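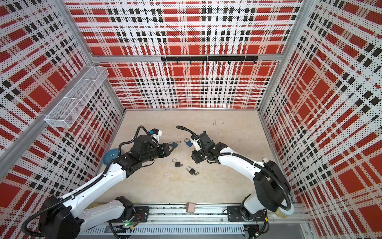
Do the hook rack and the wire basket need to go up before anything else is stored?

Put both up first and leave them empty until the load check in step 9. Hanging things on a rail that hasn't been tightened is the most common way to end up with a crooked rail.

Section 4. Fitting storage to perforated panels

This section covers the Naltix wall panels in any printed finish, including the red, white and black plaid, along with the Ukum hook rack and the Imine wire basket. The older Liepiņa panels have no holes and are covered in Section 6. If you bought the panels secondhand, look for the perforations before you read any further.

The panel packaging talks about "endless storage." Treat that as advertising. A perforated panel is a thin sheet with a lot of holes in it, and the holes do not make it stronger. The weight of whatever you hang should be carried by the aluminum rails and frame bars. The panel is there to close off the wall and look nice, if you like plaid.

Before you start

Lay out the rack, the basket and all the hardware on a flat surface. You should have 26 screws and 2 hex keys. The smaller key is soft and rounds off quickly. If you own a decent hex key of the same size, use that and keep ours as a spare.

Allow an afternoon. The leaflet in the box gives a much shorter time, and we have not met the person who managed it.

Hanging the hook rack

1. Decide on the rail height. On most walls, a rail set a quarter of the way down from the top leaves enough room below for long-handled items. Hold your longest item against the wall and check before you commit.

2. Slide the horizontal rail into the side frame bars and finger-tighten only.

3. Put a level on the rail. Do not use the lines in the plaid print as a guide. The print can drift from one panel to the next, and a rail that follows the print may look straight up close and wrong from across the room.

4. Tighten the rail, left end first, then right, then left again.

5. Hold the rack against the rail with the hooks pointing down and mark its two end positions in pencil. Screw the ends in, then fill the middle positions.

Note: The rack is rated for 336 ounces in total, spread evenly. That figure comes from a bench test with identical weights. Nobody's tools are identical. Keep heavy items toward the ends, where the screws are, and light ones in the middle.

Caution: Do not screw the rack through the panel alone. It will seem solid for a while. Then the holes begin to stretch, and the only repair is a new panel.

Hanging the wire basket

6. Choose a side wall. The basket can go on the back wall, but it sticks out and you will catch your sleeve on it.

7. Hook the basket's back edge over the frame bar and close both clips. You may set it level or tilted. Tilted, it is easier to see into from below – and easier to empty by accident. Small round things belong in a basket that sits level.

8. Fit the dividers. They are sold as adjustable, and they are, once. After being bent out and back a few times the tabs loosen, so try your items in the compartments before you press the tabs home.

Checking the load

9. Hang one item at a time, starting with the lightest. After each one, look along the rail from the end. If it bows at all, stop and take the last item off.

10. Leave the wall loaded overnight. In the morning, retighten every screw you can reach.

Choosing what goes where

Shallow bowls and trays do poorly on hooks. Give them a shelf or a drawer. Anything used daily should hang between waist and eye level, whatever the catalog photos suggest. The top row is for things you would be happy not to see again until June.

You will be tempted to fill every hook. A rack with some free hooks is easier to use and much easier to put things back on.

Care of panels and floor

Wipe the panels with a barely damp cloth. Water collects in the holes and carries dust with it, and on the white stripes this shows as gray rings. A dry paintbrush clears the holes better than the cleaning tool we sell.

Pale, mottled work surfaces hide crumbs and light dust well. They do not hide black scuffs. Try a plain eraser first. The 500-grit pad in the accessory kit will lift a mark, but it also leaves a dull patch that some owners find worse than the scuff. Test it in a corner, and if you don't like what you see there, live with the marks.

Caution: Do not use spray polish on aluminum rails. Clips slide on it, and so do baskets.

For replacement clips and divider tabs, see the parts list in Section 9. Panels in the plaid finish are supplied singly, and we can't promise that a new one will match the red of an old one.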